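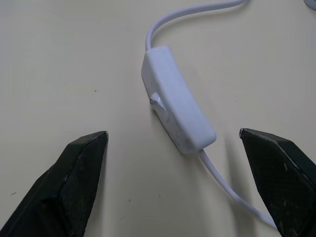 Where on a lamp cord should an inline switch go?

Put it where your hand naturally lands when you're sitting or lying in the spot where you use the lamp. For most table lamps that works out to a place on the cord you can reach without leaning, still resting on the table or just past its edge, and never down on the floor behind the furniture.

I have rewired a fair number of lamps by now, mostly for friends and for my sister-in-law Hanna Wasilewska, who buys them at estate sales faster than she can find shelves for them, and the switch is the part that people give the least thought to. They pick a nice shade, they pick a pretty cord, and then the switch ends up wherever it ended up. So let me take you through how I do it, slowly, with a cup of something next to you if you like. It's a good November evening sort of job.

Before you start

This page is for ordinary two-wire lamp cord on a plug-in table lamp or bedside lamp. If your lamp has a three-wire cord with a ground, or a metal body that somebody has patched up before, please take it to a repair shop. The same goes for any cord that has gone stiff or sticky or shows cracks when you bend it. A new switch on a bad cord is wasted effort, and you want the whole cord replaced anyway.

What you'll need:

An inline rocker switch rated for your voltage and lamp, and sized for your cord
A small Phillips screwdriver and a small flat one
Wire strippers
Sharp side cutters
A pencil or a bit of masking tape
A lamp that works, so you know what you're starting from

On the switch, I've used the Sedoner ones for years in white and in brown. The Pusell is a little slimmer and looks nicer on a nightstand, but the screws are tiny and I've lost more than one in the rug. Either will do. Check the rating molded into the housing and make sure it covers your bulb with plenty to spare, and check that the cord fits the groove snugly at both ends. If the cord slides back and forth when the housing is closed, it's the wrong switch for that cord.

Finding the spot

Put the lamp where it's going to live and plug it in, with the slack arranged as you'd want it. Then sit down in the chair or lie down in the bed. Close your eyes and reach for the light. I know how that sounds, but do it two or three times and you'll find your hand goes to pretty much the same place each time. Wrap a bit of tape around the cord there.

Hanna's reading lamp came with 90 inches of cord and the old switch was way down near the plug, behind the bookcase. She'd been turning it off by unscrewing the bulb a little, with a sock over her hand! We moved things up to within easy reach of her armchair and she called me that same evening to say she'd turned it on and off all through dinner.

Think about which way the toggle will face, too. Some rockers sit on top of the housing and some stick out from the side. With a side toggle, a housing that lies flat on the table lets you push with one finger, but you'll want the toggle pointing toward you and not up against a stack of books.

Opening the cord

Unplug the lamp. Then pick the plug up and lay it on the table where you can see it, and keep it there until you're completely finished.

Open the switch and look at the inside. In most single-pole inline switches, one wire gets cut and connects to the two screws or posts, while the other runs straight past in its own channel. The wire that gets cut should be the hot one. On a flat lamp cord in this country, the hot wire is the smooth side, the one that goes to the narrow blade of the plug. The neutral has ridges or a printed line along it and goes to the wide blade. Run your fingernail along both sides if you can't see the difference under your light. If you can't tell for sure, stop there and have somebody check it with a meter.

Separate the two sides of the cord at your tape, only as far as the inside of the housing allows. A small snip in the center groove will start it and then you can ease it apart with your fingers. Cut the hot side in the middle of the opening and leave the neutral whole. If you nick the neutral, even slightly, don't tape over it. Replace the cord and begin again (I've done it, and I sulked, and then I bought another cord).

Making the connections

Follow the switch maker's sheet for how much to strip. Twist each end so there are no stray hairs of copper, hook it clockwise around its screw, and tighten. Give it a gentle tug. Lay the neutral in its channel, flat and unpinched, and see that the outer covering of the cord reaches into both ends of the housing, so the grips hold the covering and the bare wires carry no strain.

Close the housing. It should come together easily. If you find yourself squeezing hard, open it up and look for a wire riding over a post. Tighten the screws evenly and stop when they're snug.

Trying it out

Rock the switch to off, plug in the lamp, and then switch it on. Work it a few times. You want a clean click, steady light, and no buzzing. Leave it on for a while and touch the housing now and then; if it feels warm, unplug the lamp and don't use it until the switch has been replaced or someone has looked it over.

Keeping it tidy

White switches show every fingerprint. Unplug the lamp, wipe the housing with a barely damp cloth, and let it dry before you plug it back in. For gray scuffs, a dab of dish soap on the cloth is usually enough, and I'd leave the scouring pads in the drawer. Let the cord curve gently out of both ends, with no tight bends and nothing heavy sitting on it. Extra length can go in a loose loop at the back of the table.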